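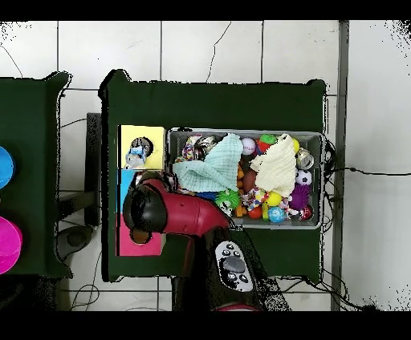 3.2 Composition of mixed household loads

Loads were collected from 138 households in Prurnville and Wenden during July. Each household received a collection container and was told to fill it with items it would otherwise have thrown out, with no sorting beforehand. Food waste, glass and batteries were excluded. A load was closed when the container was full or when the household asked for pickup.

Of the 348 loads received, 34 were set aside because the label was missing or could not be matched to an address. The rest were weighed whole, emptied, and divided into textiles, toys, metal, rigid plastic and other. Items made of more than one material were assigned by the material with the largest share of the weight. Soft toys were kept apart from textiles, following Frandsen, although their outer fabric and filling may be similar. Loads often combine items that leave the home through different channels. Soft toys, balls, fabric and crushed cans can share one container (Figure 1), and a single bulk weight gives little information about such a load.

Moisture was a larger source of error than expected. Cloth stored beside unrinsed drink containers took up liquid, which moved weight from the metal and plastic classes into textiles. Textile fractions from the Wenden loads were therefore dried before the second weighing. The Prurnville fractions had already been released to the Murnex depot and could not be corrected. Sutherland treated the two towns as one sample; they are reported separately in this section.

Figure 1. Mixed items in a wire-mesh basket, including soft toys, balls, fabric and crushed cans.
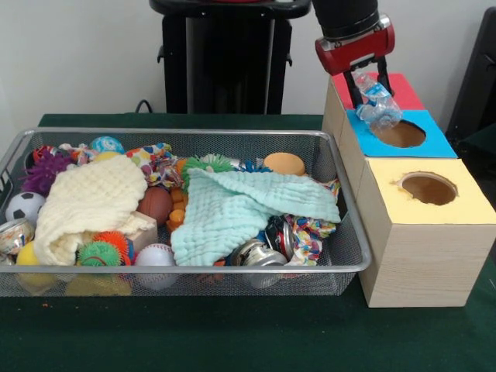
Why were the loads weighed before and after sorting?

The two weights show how much material was lost or misrecorded during sorting. Where the difference exceeded the tolerance of the scale, all classes in that load were weighed again. Differences that remained after the second weighing were entered under other.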